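Tova handling cell: progress report to Gridmont
2023-10-22
Prepared by Charmaine Molefe, Dradthorpe site

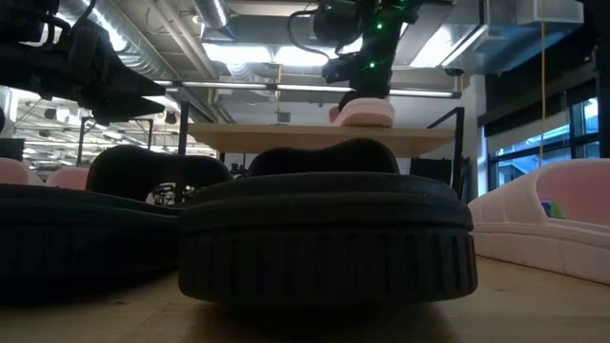
Tova cell, Dradthorpe. Gripper holding a pink padded piece over the raised wooden platform.

Work since July has gone mostly into setup and upkeep of the overhead arm. We re-zeroed all joints after the mounting bolts were retorqued, and the drift we reported last time is now within the limit agreed with Carrilho.

The gripper pads were the main problem. The soft pink pieces marked easily at the old closing force, so we lowered it and fitted new pads. The first set wore through after 110 cycles. The second set has done almost 300 and is still in use. We now inspect pads every 24 hours of running time and log the wear on the cell sheet.

Cable routing at the top of the arm is still open. The slack loop is long enough for full travel, but it can rub on the housing when the wrist turns. Carrilho has quoted for a longer guide — delivery is slower than we wanted — and we will fit it at the next planned stop.

Spending is on plan apart from 200 dollars for the extra pads, taken from the spares line.

Next period: fit the cable guide, repeat the joint check, and write up the pad change procedure for the second shift.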